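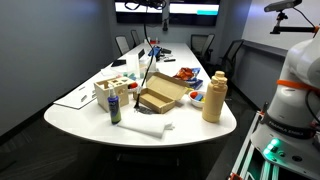
Notebook, Laxdal room, 9 April 2025

Tülin asked me to write down the rules for the table work, as we agreed on them after the review with Nevex. I write also what is still open.

1. Before the arm is enabled, the person at the keyboard says "enabling" loud, and waits for an answer from everybody in the room. A nod is not an answer.

2. Chairs stay outside the reach of the arm. Reach is taken from our risk sheet (800 mm plus the gripper), not from feeling.

3. Speed limit for a new policy is 60 mm/s for the first 11 trials. After this Tülin or I can raise it, and we sign in the log.

4. Objects are changed only when the arm is stopped by the button. Pausing the script does not count. I did this wrong myself in November – the script continued after a timeout and I had my hand over a bowl.

5. Closed bottles only. Spray bottles are not used as grasp objects until we have a tray for the leaks.

6. Camera mount: check the clamp by hand at the start of each session. If it moved, calibrate again and note the new file name. Do not correct the numbers by eye.

7. Cables that hang over the work area must be tied up or be written in the log as an obstacle.

Open points:
– Episode 2,319 has no operator name. Shahab Kermani will check the Fustberg backup.
– Do we need rule 2 also for visitors who only watch? I think yes, Tülin thinks a line on the carpet is enough.
– The Allov checklist asks for a stop test every month. I would prefer every session, it takes one minute.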